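Trornier Simulation Pack: Is It Worth the Class Budget?
Final report, Intro to Automation
20 April 2025

Why we did this

The Trornier pack is sold to schools as a way to teach robot arm programming without buying an arm. You get a simulator, a set of ready-made tabletop tasks and a grading tool that marks each run as a pass or a fail. The sales page says students will be "lab ready in a week." Our group was asked to find out if that holds up. We started in January and used the trial license on the lab computers.

We compared it with Drolus, the free simulator the department already has. Drolus has no lesson material and looks ten years old, so we expected the paid product to win easily.

Setup

The install guide says 20 minutes. Ours took two afternoons, mostly because the pack wants a newer graphics driver than the lab machines had. Support answered our first email with a link to the page we were writing to them about. The second answer was better and fixed it.

Once it runs, it runs well. We had no crashes. The menus make sense and the task files are plain text, so you can change where things start without fighting the software.

What we tested

We picked the bowl task, which is one of the beginner tasks. A small ball sits in a bowl on the table, and the arm has to reach in, close on the ball, lift it over the rim and hold it. We wrote one controller by hand and also ran the trained controller that ships with the pack (they call it Vilela).

Each controller got 128 runs. Vilela passed 100 of them according to the grading tool. Our own passed far fewer, which we expected, as none of us had done this before.

Then we started watching replays, and that is where the doubts began. The grader checks the height of the ball at one moment. If the ball gets squeezed, pops up and drops back, it can still count as a pass. We saw this several times with our controller and at least twice with theirs. We reported it and were told the grader is "tuned for beginners." We don't think a beginner is helped by a pass they didn't earn.

Contact is the other weak spot. Fingers sometimes slide along the inside of a bowl as if it had been oiled, and changing the friction setting made less difference than the manual promises. Drolus was slower but handled the same contact in a way we found easier to believe. We had no real arm to check either one against, so take that as an opinion.

Cost

The class license is $271 a year. The extra task bundle, Ekusby, is another $132, and the more interesting tasks are in there. The base pack felt thin after nearly three weeks.

What we would tell the department

Don't buy it yet. The lessons are clear and the tasks are fun to work on, but the pass rate is the main thing a student sees, and we can't trust it. If the company fixes the grader — they said a patch is planned, with no date — we would look again at the base license and still skip the bundle.
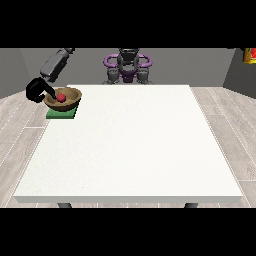

Until then, any group that uses the trial should save every replay and watch a good share of them before writing down a score. We wish we had done that from the first day. Our early results had to be thrown out, and the tables in the appendix only cover runs we kept replays for.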